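Reading time: 2 minutes

Section 4. Recording a tidying task in a home

Before you begin, both grippers must be charged and paired with the Fillum recorder. Pairing is explained in Section 3.

4.1 Preparing the place

1. Choose one room or one table for each session. Do not change it in the middle.
2. Leave the furniture as the family has it. The Grodstead model learns badly from rooms that are too neat.
3. Put the bin where both grippers can come to it without touching the wall.
4. Check that no medicine, glass or sharp thing is among the rubbish.

4.2 Recording at the bin

5. Hold one gripper in each hand and open the finger pads fully.
6. Wait for the short tone, then move. Movement before the tone is not saved.
7. Bring the pads over the bin from the front, and keep the opening of the bin in view of the camera. Light pieces such as wrappers and clear bags are welcome in these episodes.

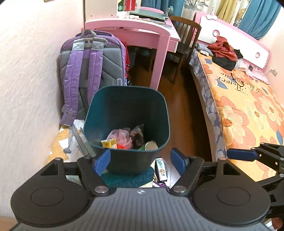
Solveig Sjögren asks whether the bin should be emptied between episodes, as her team at Ilanitz has always done it. It is not necessary. A bin with a little in it gives useful examples, but please empty it when the rubbish comes near the rim.

8. Release the object, count to 2 and close the episode with the side button.

Note: One session is 16 episodes. If an episode fails, keep it and mark it "F" — failed grasps are also used in training.

4.3 Recording at a crowded table

Soft packaging is the most difficult material in this guide. Plastic bags change their shape when they are squeezed, and nets can catch on the finger joints.

9. Choose one object and place the open pads on both sides of it.
10. Use the other gripper only for holding back what lies near, or for taking over the object.
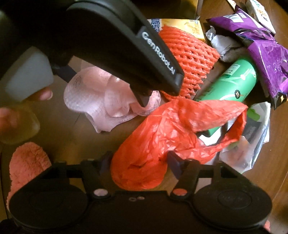

11. Close the pads slowly until the object is held. Do not press it against the table.
12. Lift straight up, and wait a moment before you carry it to the side.

Caution: Keep your free fingers away from the joints while a gripper is closing. Stop at once if the two grippers touch and lock together. Do not pull them apart by force; open both and let them come free.

4.4 After the session

13. Look through each episode once at normal speed. Delete it only if a face or a private letter can be read.
14. Write the name of the room and the kind of objects in the session sheet.
15. Upload with the Hägglund cable. Wireless upload is possible, but it stops when the battery is below 12 per cent.

If the recorder shows code 61, the clocks of the two grippers do not agree. Switch off both, switch on the left one first, and repeat the pairing.

Contact | © 2018 Ilanitz | Back to top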